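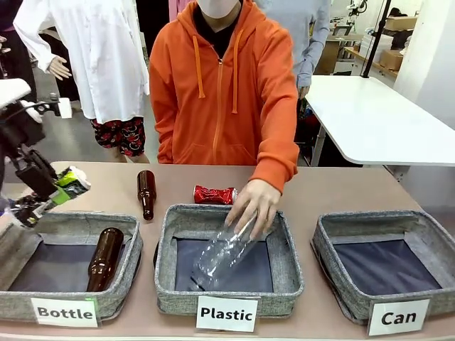

Search this blog
Reading time: 4 min

I spent most of December believing our sorting planner was too slow. I had a profiler open on one screen and a rewrite of the grasp search half done on the other, and I had told Priya Esposito, who had the misfortune to ask, that we needed a faster collision checker. She said "hm" and went back to her lunch.

The planner was fine. What was broken was the list of things the planner thought existed.

Some background, for the two of you who read this and don't work with me. The software is called Amel. It takes the detections coming off the cameras, keeps a running list of objects, and picks which one to go for next. Bottles go in the Bottle bin, cans in Can, anything like a wrapper in Plastic. A child could do it, and would also get bored and leave, which I've come to see as a form of good judgment.

The symptom was dithering. The arm would start toward a can, stop, back off, start toward the same can again. In the log it looked like a scheduling problem: goal accepted, goal canceled, goal accepted, sometimes 16 times in a row. I assumed the planner was timing out and the executive was giving up on it. So I optimized. I got a very nice speedup and the arm dithered faster.

Lieven Van Hecke found the real thing in an afternoon, by the unsporting method of reading the tracker code. Every object gets an ID. If the tracker loses an object and finds it again, it's supposed to hand back the old ID. It matches on position and on shape, and the shape part is a box fitted to the point cloud. Now take a crushed can. From one side it's a short fat thing, from the other it's a long flat thing with a waist. The wrist camera moves, the box changes, the tracker shrugs and declares a new can. The old goal refers to a can that no longer exists, so it gets canceled, very properly, and a fresh one is issued for the newcomer. Repeat until somebody goes for coffee.

Glass bottles gave us a different version of the same misery. Brown glass does unkind things to a depth sensor, so the neck would come and go and the box would shrink toward the shoulder. Same bottle, new birth certificate.

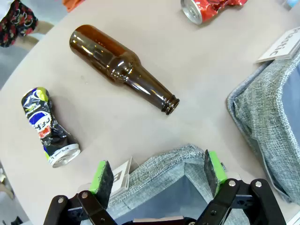

Wrist camera view: one bottle, two cans, and plenty of chances to get the IDs wrong.

The fix was embarrassing in size. We stopped matching on the box. The tracker now goes by class and by where the middle of the thing is on the table, and it holds on to a lost object for 700 milliseconds before it's allowed to grieve. Anything already chosen as a goal gets to keep its ID unless something clearly different turns up in its place. Priya wanted that last rule from the start. There is a message from her in the project channel saying so, and she has been very decent about only linking to it once.

It still isn't great when a person reaches in to help. A hand over the table hides half the objects, then everything reappears with one item fewer, and Amel has to work out which one went. Right now it guesses by distance. If the remaining cans have been nudged, it can guess wrong and go looking for the one somebody just dropped in a bin. Lieven wants to track the hands as well. I'd like to try a cheaper thing first, where we freeze the list whenever there's a hand above the table and rebuild it from scratch afterward, and yes, I'm aware this is what I said about the collision checker.

The other job is the replay tool. We had logs of everything except the tracker's opinion, so I could see each goal die and never see why. I've added ID changes to the timeline as little red ticks. The old recordings are a solid red bar - I've saved one as my desktop background, for my character.

The planner rewrite is on a branch called faster-search. It does work. I'll merge it once I've written the tests, or when Priya stops asking what problem it solves.

This site uses cookies to remember your preferences. Accept | Manage settings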